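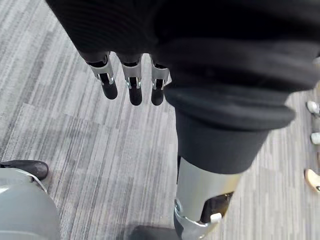 Tidying a lounge is mostly a matter of deciding what kind of stuff you're dealing with, and I got to this point in the study a little late. My first coding sheet sorted everything by where it ended up (trash, recycling, lost and found, back on the shelf), and that worked fine until I tried to say anything about how a thing gets handled on the way there. So I went back and added a column for surface and one for shape. Fabric was the hardest to code. Take black fabric with fine vertical ribbing and a thick rolled fold running diagonally across it, with a smooth narrow sleeve below the fold: is that one surface or two? I went back and forth on this for most of May and ended up coding the fold as its own feature, with the ribbed part and the smooth part listed separately. Hậu Khương, who double-coded a portion of the material, wanted a single "soft" category and I still think there's a case for it. The two of us disagreed on fabric more than on everything else put together.

Bottles were easy by comparison! A bottle has a top and a bottom, it has a middle you can get your fingers around, and it mostly keeps its shape while you carry it. Of the 72 items in the lounge set, 31 were drink bottles, and we never once argued over what to call one. What we did argue about was whether a bottle with something still in it should go in the same group as an empty one. The Dawber sheet, which I used as a starting point, has one line for both. I split them, and I'd do it again — a little liquid changes what a careful person does next, whether that means a trip to the sink or just keeping the thing upright over the bag (see Figure 2).
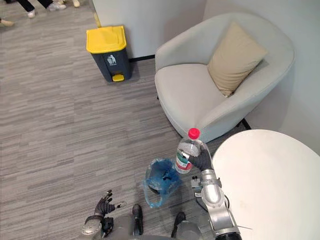

Figure 2. Clear plastic bottle with a red screw cap and a little liquid inside, held upright just above the opening of a translucent blue bag on the lounge carpet.

The bag deserves more attention than I gave it at the planning stage. I had written it down as "container" and moved on, the same way I'd write down a bin. But thin plastic crumples. The rim folds over on itself, and how wide the opening is depends a lot on how the bag was set down in the first place. A bag on a carpet also has no frame holding it up, so aiming for the opening is a different job from dropping something in a rigid box. I ended up coding the bag on three things: which way the opening faces, whether the rim is folded, and whether the inside can be seen from above. That last one sounds fussy, but it earned its place when we started looking at where people's eyes go during the drop.

I kept the floor type in the sheet too, mainly so the lounge notes could be compared with the kitchen notes from Wamalico. Our carpet is gray and striped, theirs is tile, and I haven't found a good way to separate the effect of the floor from the effect of the room. For now both go in as background, and the comparison in Section 4 leaves them alone.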